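Equipment planning meeting, kitchen bench project
Thursday, February 15, 2018
Parham building, level 2

Present: Seraina Hubmann (chair), Remo Brunner, Lamduan Pongsiri, Ludmila Michalík (minutes)
Apologies: Ambros Egger

1. Last minutes
Accepted. Remo's name spelt wrong in item 4, fixed.

2. Budget position
Ludmila: 4,000 left in the equipment line till end of financial year. Skulitz invoice still to come out of that, she has chased twice. No new orders over 999 without Seraina's signature, same as before.

3. Spare gripper fingers
Lamduan wants a second set, softer pads, for cloth and crockery. Groltero quote is 158 a pair plus freight. Remo asked if we could print our own. Tried in December, too brittle. Agreed buy two pairs.
ACTION: Lamduan to order.

4. Second arm
Long discussion. Ambros sent an email in favour, read out. Seraina not against it but wants to see hours used on the current one first. Remo says bookings sheet is a mess and wont show much. Service contract would need to cover both, Giáp to be asked for a price on that. Held over to next meeting.
ACTION: Remo to tidy bookings sheet and get hours out of it.
ACTION: Ludmila to email Giáp.

5. Bench and cabling
Lamduan's main point was cables. Coils sitting on the table next to the base, more looping off the wrist. Wants sleeving, a cable tray and proper fixings for the stands. Also something better than orange tape for the marker sheet, maybe a screwed-down plate. Ludmila has 53 down for sundries, could go to sleeving straight away. Tray to be costed seperately.
ACTION: Lamduan to measure up and send list.

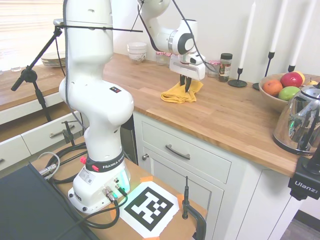

6. Other business
Remo: key for the store cupboard is missing again, check your pockets.
Seraina away first week of next month, Ambros to chair.
Quote for the tray to be circulated by email before then.

Closed 3.40 pm.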